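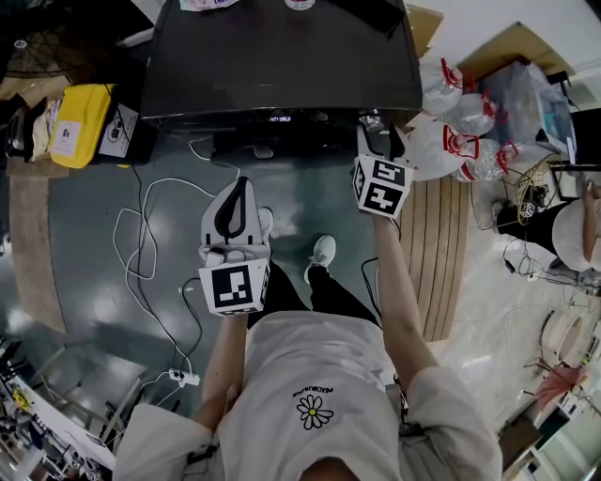 White T-shirt with a small daisy print, and a gripper in each hand.

Clamcombe Capsule Reviews

README, last updated July 20, 2022

Clamcombe is a collection of 955 short film reviews, all of them of thrillers, heist pictures and low-budget action films, written between one paragraph and four paragraphs long. They first went up on Pilline, a review site that ran for years on goodwill and strong tea, and they are gathered here in one tidy download so that people who love this sort of film (or this sort of writing!) can search them, sort them and argue with them.

I think capsule reviews are a wonderful form. A good one gives you the plot, the mood and a verdict before the kettle boils, and the best ones in this set manage a decent joke as well. The siege films alone are worth an afternoon.

What you get

There are 2 files. reviews.csv holds the reviews, one per row. films.csv holds the films, with title, year, country, running time and main genre. The two are joined by film_id, so a film reviewed more than once appears only once in films.csv.

Columns in reviews.csv

review_id: a plain number, never reused
film_id: matches films.csv
stars: 0 to 5, halves allowed
seen_at: cinema, disc, television or stream
text: the full review, with the original paragraph breaks
spoiler: yes or no

Everything is saved as UTF-8. If accented letters come out as gibberish in your spreadsheet, choose UTF-8 in the import box and try again.

How the text was cleaned

Very lightly. Doubled spaces went, broken quotation marks were mended and dead links were taken out. Spelling is as the reviewers left it, so you will meet both "grey" and "gray", and one reviewer's lifelong feud with the apostrophe is kept in full. Star ratings were copied from the page. Where a review had no rating the field is blank, and please don't read a blank as nought!

The spoiler column was filled in by hand, and it was great fun. A review is marked yes if it gives away anything from the last 20 minutes of the film. Trailers that give away the ending don't count as an excuse.

Things to watch for

The set leans heavily towards films in English, and towards the kind of film that turns up late at night on television. Scores run generous, too: Pilline reviewers mostly picked what they wanted to watch, so there are plenty of fours and very few ones. If you want a fair picture of how a film was received in general, look elsewhere as well.

Remakes sharing a title are easy to muddle. Always join on film_id and never on title.

Related sets

Luo covers romantic comedies in the same layout, and Illine does the same for horror. Both can be stacked with this one without renaming any columns, though Illine has an extra field called gore, which is every bit as lively as it sounds.

Changes

Version 2: spoiler column added, duplicate rows removed, running times checked.
Version 1: first release, in March.

Using it

Free for study, teaching and hobby projects. Please name Clamcombe and Pilline if you quote a review in print. Corrections are very welcome, especially running times; send the review_id along with the fix.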